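Laundry crew gets a hand with the folding at Wurkholm

Print this story | E-mail this story

BRASTSIDE, Saturday, June 4, 2022. Folding used to be the job everybody at the Wurkholm laundry traded away. These days people are asking to be put on it!

The laundry on Okeke Street washes for small hotels, care homes and a growing number of families who drop off a bag on the way to work. Since February, part of the folding room has belonged to a project with Grarkex, a small robotics firm across town. Laundry staff pick up a gripper tool with a camera on it and use it to do the work they already know: lift a sleeve, flatten a collar, turn a comforter. Grarkex uses the recordings to teach its folding machine, and the first of those machines now handles flat towels and pillowcases on the morning shift.

"Towels were 600 a day, and my wrists knew every one of them," said Charito Gatchalian, who has worked at the laundry longer than anyone else on the floor. "Now I'm showing it how to do a winter jacket, and let me tell you, a jacket is a lot harder to explain than a towel." 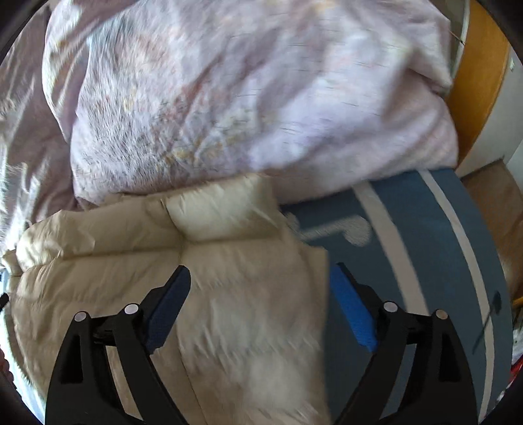
A beige quilted garment and printed bedding, with the gripper open over the work.

Puffy things are the big challenge this spring. They slump, they spring back, and a zipper can end up just about anywhere. Gatchalian and her coworker Damilola Amadi have recorded 2240 folds between them, and Amadi says they still argue (cheerfully) over whether the sleeves go in first or last. Grarkex kept both versions.

The change has shuffled the whole day around. Two people who used to stand at the towel table have moved to mending and stain work, which pays a little more per hour. Recording time counts as regular paid time, and no one does more than 97 minutes of it in a shift, a limit the staff asked for after the first couple of weeks left some of them with sore thumbs. The grips have been padded since then too.

Manager Lorenz Sutter said no jobs have been cut and the staff got that in writing before the first tool came through the door. He would like a second machine by fall, if the power supply in the old part of the building can take it.

Not everyone was sold at first. Aidan Brophy, who drives the delivery van and fills in on folding, said he expected to spend his days picking crumpled pillowcases off the floor. There was a fair bit of that in March. Lately he has been the one staying after his route to try out bed sheets with the gripper, fitted ones included.

"Fitted sheets!" said Binta Eze of Grarkex, laughing. "We hadn't even dared to put those on the list."

Residents can see the towel machine running at the laundry's open morning next weekend. Coffee is free, and visitors may bring one item to fold.

Print | E-mail to a friend

Recent items
Brastside pool opens with longer evening hours
Bridge repairs move to the north lane
Library seeks old photos of the mill
School garden sale raises money for new beds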